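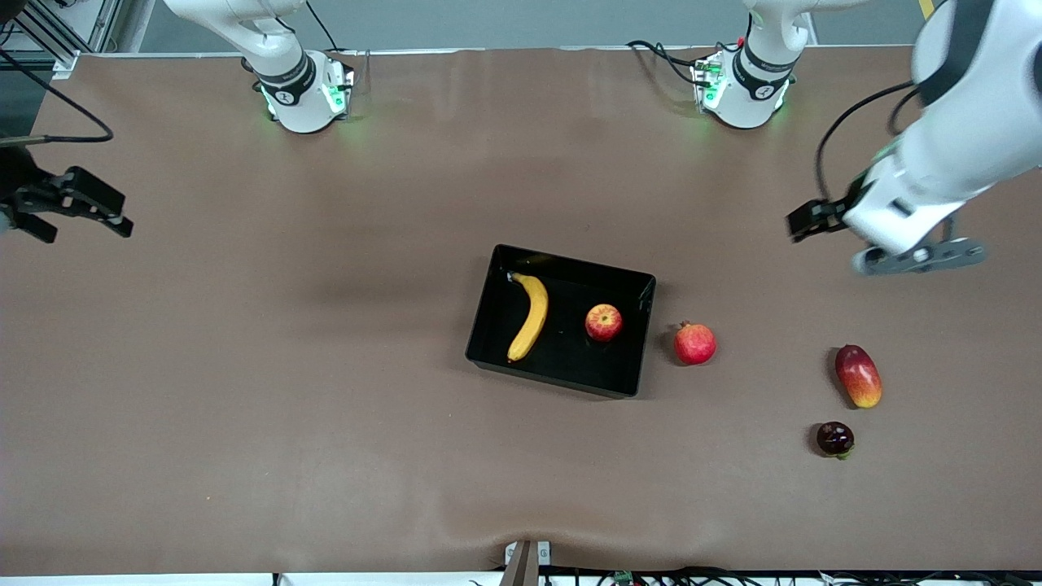
The fruit tray on the brown table, partly filled.

Fruit Tray FAQ

I get the same handful of questions about keeping fruit out on the table, so I finally put my answers in one spot. Last updated 25 April 2020.

Why a tray and not a bowl?
Because I like to see what I've got! In a deep bowl the stuff at the bottom gets forgotten, and I've pulled out some very sad peaches over the years. A tray keeps everything in one layer.

Doesn't a black one show every smudge?
Oh, it does. Mine has shiny sides and I wipe it down whenever I refill it (warm water, drop of dish soap, dry cloth). I still prefer it to the pale one I had before, which stained the first time I left cut plums on it.

How much do you put in it?
Four pieces if they're big, a few more if they're small. I leave gaps so nothing is leaning on anything else -- that's where my bruises always start.

Do you wash the fruit first?
Nope, I wash it right before I eat it. Nokuthula Motaung washes hers the minute she gets home and dries every piece with a towel, and her fruit is lovely too, so do what suits you.

Can bananas go in with the rest?
They can, but everything near them ripens faster. I use that on purpose with hard avocados. Otherwise the bananas get their own corner of the table.

What about the fridge?
Berries and grapes go straight in. Peaches, pears and mangoes stay out until they give a little when I press near the stem, and then I move them.

Where did you get the tray?
From Kudanero, in the kitchen section. Gert Fourie wrote to tell me Hladun has one with handles, which sounds handy if you carry yours outside. I haven't tried it yet.

Will you do one of these for vegetables?
Yes, in May -- I'm still arguing with myself about tomatoes.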